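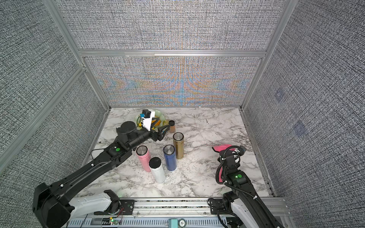
Feyisa wanted to know whether they ever got tired, and she asked it loudly enough that the young man from Lurkska lost his place in his talk.

"They don't, ma'am," he said.

"Well, I do," said Feyisa, and sat down on the folding chair she had carried in from the car for exactly this purpose.

It was July, the open day had started at 15 past two, and the whole town of Clevlow seemed to have come for the free lemonade and stayed for the robots. I had only meant to drop in. But my aunt does not drop in anywhere – she arrives, she settles, she gets her money's worth even when it costs nothing – and so we were still in the front row long after the first crowd had drifted off toward the cake.
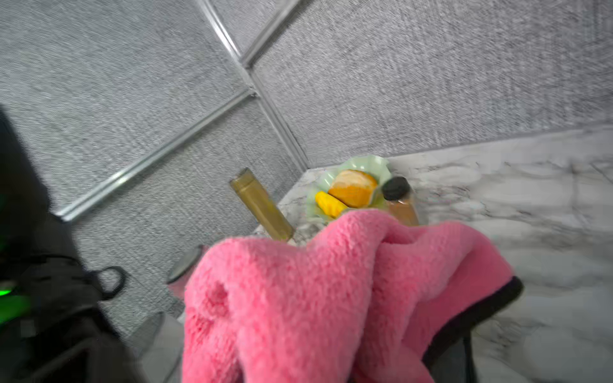

Mwanahawa Mfaume

"Who taught it to hold a towel?" she asked next.

The young man said that people had, lots of them, by doing the job over and over with the arms following along. There had been 2951 tries written down so far, he told us, and he said the number so fondly that I think he must have sat through most of them.

Feyisa thought about that for a good long while. She had cleaned rooms at the Altovia Hotel for 30 years, wiping down more marble than there is in Rome, and in all that time only one person had ever asked to watch her do it. That was me, when I was little and home from school with a cough, riding along on the bottom shelf of her cart.

"It's pinching," she said at last. "You don't pinch a cloth. You let it lie over your hand and you go with it, like so." And she pulled the pink scarf off her neck and showed him on the arm of her chair, slow and even, right out to the edge and back.

He came around the table to see better. Then he asked, very politely, if she would mind doing it again, and could he fetch his boss, and would she like some cake first.

"After," said Feyisa, and folded back her sleeves.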